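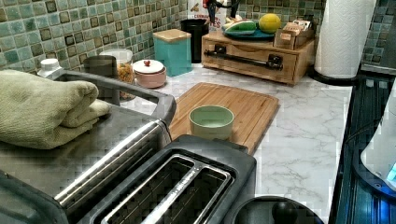

Crumb tray access on a two-slot toaster kept between other appliances
Posted by Aarti Pandey, 9/6/20

My toaster is a Kirkeler two-slot, bought in July. It pops early on the left slot and smells of burnt crumbs even with the tray emptied. The counter is short, so the toaster stays next to a metal-topped appliance with a raised rim, and I keep a folded towel on that top. The canisters are lined up along the backsplash and I would prefer not to move them. Two things I need to know: how to get the remaining crumbs out, and whether the spacing is acceptable.

Harish Khurana
Unplug it and let it cool fully. Remove the tray, turn the toaster over above the sink and tap the base with an open hand. Turn it 90 degrees and repeat. Then run a dry pastry brush down the inside of each slot, along the metal guides. Do not use a knife, and do not use compressed air, which pushes crumbs into the lever mechanism. If the left slot still releases early, look for debris at the bottom of the carriage. My older Sirier had a raisin there.
As for spacing, go by the clearance figure in the manual. Mine asks for 2 inches on each side and nothing above. Move the towel. Cotton can scorch at a little over 200 C and a metal top heats up quickly when the appliance under it is on.

Mohit Dubey
just shake it upside down, works for me

Meenakshi Jaiswal
Agree with Harish on the towel. A hook on the cabinet side costs very little. I would also keep anything in a cardboard box, cereal included, at the far end of the counter. Glass and ceramic jars are less of a concern, but check plastic lids for warping.
The early pop may be the browning control. On a Zolar I had, the dial slipped on its shaft and read two settings too high.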